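Tetlow Allotment and Garden Society
Minutes of the October meeting, 7.30 pm, Grillmont Room

Present: Oona Juntunen (chair), Hertta Juntunen, Niilo Tuominen, Edgars Ots, Yichen Meng (minutes)

Oona welcomed everyone in from the rain and thanked Hertta very kindly for the plum cake, of which there was plenty. The last minutes were agreed, once Edgars had put right the spelling of Satlow Lane.

1. Water
Niilo has had a long and friendly talk with the people at Satlow Lane about the new trough, and they are happy for the pipe to run along their hedge. 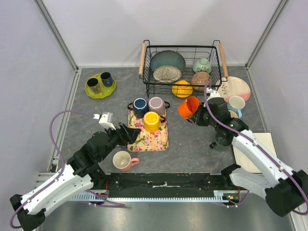

When will the water be turned off for winter? At the end of the month, and Niilo will put a note on the gate beforehand.

2. Money
The balance stands at £1,062. Edgars would dearly like to see it nearer £2,000 before we think about a new shed, and the rest of us, a little wistfully, agreed. Plot rents stay at £57.

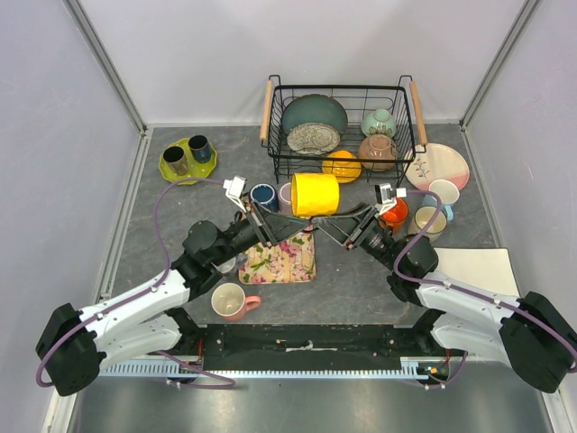 Yellow cup between the two arms.

3. Seed order
The Zwahlen list is going round now. Please get it back to Hertta with your broad beans marked clearly (and your plot number, please!).

The meeting closed at 9.10 pm.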